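Let the Families See the Needlework

By Tamara Radu
May 6, 2023

Print | E-mail
Share 166 | Comments 3

My grandmother judged people by their hems. She would take hold of your sleeve at the door, before you had your coat off, turn the cuff inside out and look for a good long while, and only then would she ask how you were and whether you had eaten. I have been thinking of her all spring, ever since my husband had his operation and I found myself wondering, in a hard plastic chair in the corridor at Sisness, who had taught the surgeon to sew.

I did ask, in the end. Dr. Raluca Husar was very patient with me. She told me she practiced her knots at the kitchen table for years, first on a dish towel and later on chicken from the market, and that she still keeps thread in her bag.

I had expected to be frightened, and I was for a minute, and then I did what my grandmother would have done and leaned in to look at the thread.

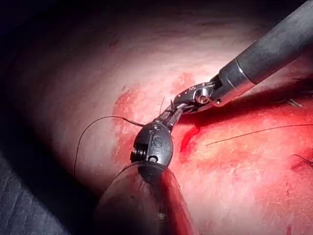 Two instruments meet over the tissue, with dark suture thread.

Anyone who has hemmed a curtain knows that meeting of the tips. You bring one hand to the other, you hold your breath a little, and you don't hurry. The jaws are slender steel and my own fingers are stiff and freckled, but I felt I was looking at a job I understood, and I can't tell you how much that settled me.

So I would like hospitals to show us more of this, gently, and only if we ask. We get leaflets about parking. We get a sheet about what to eat, and a very nice one from Sisness about slippers. What we don't get is any sense of the handwork, and I think families could bear it better than people suppose. My neighbor Ovidiu Mihăilă disagrees with me entirely (he goes pale at a nosebleed, poor man), and I'd never want such a picture pressed on him.

I would also like our schools to bring sewing back, for the boys as well. Ours dropped it nine years ago. I don't say every child who can darn a sock will end up in an operating room, but some of them might like to know that such careful work is wanted there.

My husband is home and grumbling about the soup. I've started a new tablecloth.

Share | Print | E-mail

3 comments

Brândușa Buzatu
I taught sewing until they closed my classroom. Thank you for this, Tamara, I read it out loud to my sister!

Tudor Neagu
Nicely written, but I'm with Ovidiu. Give me the leaflet about slippers.

Ghiță
My daughter is in her second year of medicine and does knots on the back of every chair in the house. I'm sending her this one.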